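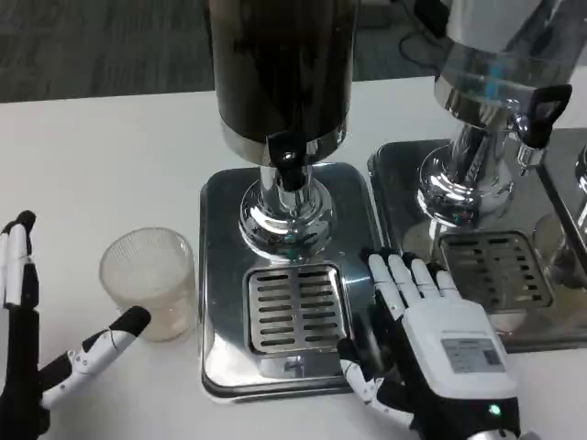 Open Day Walk-Through: Drinks Demonstration, Room 302
Checked by Ineke Declercq, with comments added as I went

1. Table steady and clear of bags and coats
OK. I leaned on every corner, probably harder than any visitor will, and it stayed put. Please keep the white top wiped, as the dispensers' steel bases show every splash.

2. Dispensers level, drip grates seated
OK. I pressed on both ends of each grate and they sat nicely. The dark tank and the clear one are side by side, and the hands have to work close to both, so please don't shuffle them once Krystyna has set the positions.

3. Cups
OK, with a comment. The frosted tumbler to the left of the dark tank is lovely to look at, but it is glass. Could we have a few spares on the side and a dustpan within reach? I would feel much better.

4. Cables
Needs attention. A black cable hangs in a loop on the far side of the table, over the carpet. Liam has promised to clip it up before the doors open – thank you, Liam!

5. Robot hands
OK. Finger joints looked over with the power off, no pinched covers. The green light near the right wrist was on when I came back for the powered check, and the label on the back of that hand is still firmly stuck down.

6. Visitor line
Needs attention. The tape is 50 cm from the table edge and I would like it farther out, particularly for the school group of 17, who will all want to be in front (and who can blame them).

7. Stop button
OK. Pressed by me and then by Bradley, who will be standing next to it for the whole demonstration. Whoever relieves him at lunch should press it once too, before taking over.

8. Numbers in the room
Limit is 50 including staff. Nigel has the door and a clicker.

9. Spills
Paper towels under the table, wet floor sign behind the door. Cold drinks only, please, as we agreed in December.

Items 4 and 6 to be rechecked at 9:30. I will bring the tape.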